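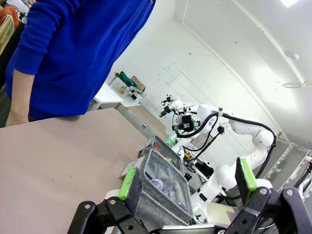
Figure 3. Person in a blue hooded sweatshirt at a table. Photo: Jonalyn Mangubat.

3.2 Correction of gauge catch for wind

Tipping-bucket gauges record less rain than reaches the ground when wind speed at the gauge rim is high. The loss depends on rim height, gauge shape, drop size and the exposure of the site. Because the three stations used in this study differ in all but the second of these, catch was corrected separately at each station before any comparison of storm totals was made.

The Ullari gauge stands on open pasture with its rim at a height of 1 meter. The Drenon gauge is mounted on a post beside a drainage canal and is partly sheltered to the west by a row of mature trees. The Nwankwo gauge is on the flat roof of a pump house, and its exposure changes strongly with wind direction: flow from the south meets the wall below the gauge and is forced upward across the rim. Earlier work at the same site (Idahosa and Anozie, unpublished report) treated the roof as level open ground. We did not follow that choice, as the pit gauge installed next to the pump house shows a clear directional signal in the ratio of roof catch to pit catch.

Wind speed was measured at each station with a cup anemometer and reduced to rim height using a logarithmic profile. Roughness length was held fixed through the season at Ullari and Drenon. At Nwankwo the profile method is not valid close to the roof edge, and a second anemometer at rim height was used instead. Records from this instrument are missing for part of September after water entered the connector. The gap was filled by regression on the mast anemometer, with a separate fit for each wind sector. Events that fall inside the gap are flagged in the station tables and were left out of the fitting described below.

A rain event was defined as any period with measurable rain, separated from other such periods by at least 5 hours without a tip. Under this definition the season contains 79 events. Of these, 14 had a mean rim-height wind speed above the upper limit of the calibration range and were corrected with the value at that limit - the fitted curve was not extended beyond it. Totals for these events should be read as lower bounds.

The correction factor was taken as an exponential function of wind speed, with one coefficient for steady rain and another for showers. Rain type was assigned from the spread of the one-minute intensities within each event. A finer division by drop size would be preferable, but no disdrometer was available at any of the stations. Coefficients were fitted by least squares to the paired roof and pit data at Nwankwo and to the paired post and pit data at Drenon. Ullari has no pit gauge. The Drenon coefficients were used there without change, on the grounds that the two gauges are of the same model and that the wind enters the function explicitly.

Residuals from the fit are small for steady rain and show no trend with event length. For showers they are larger, and they are skewed toward undercorrection when the wind shifts during the event. The sector means used at Nwankwo cannot represent such a shift. Splitting these events at the time of the wind change was tested and reduced the skew, but it left several segments with too few tips to give a stable intensity, and the unsplit events were kept.

Time stamps were checked against the logger clocks at each site visit. Drift at Ullari was larger than at the other two stations and was removed linearly between visits. Corrected event totals are used in all sections that follow - raw totals are given only in the station tables.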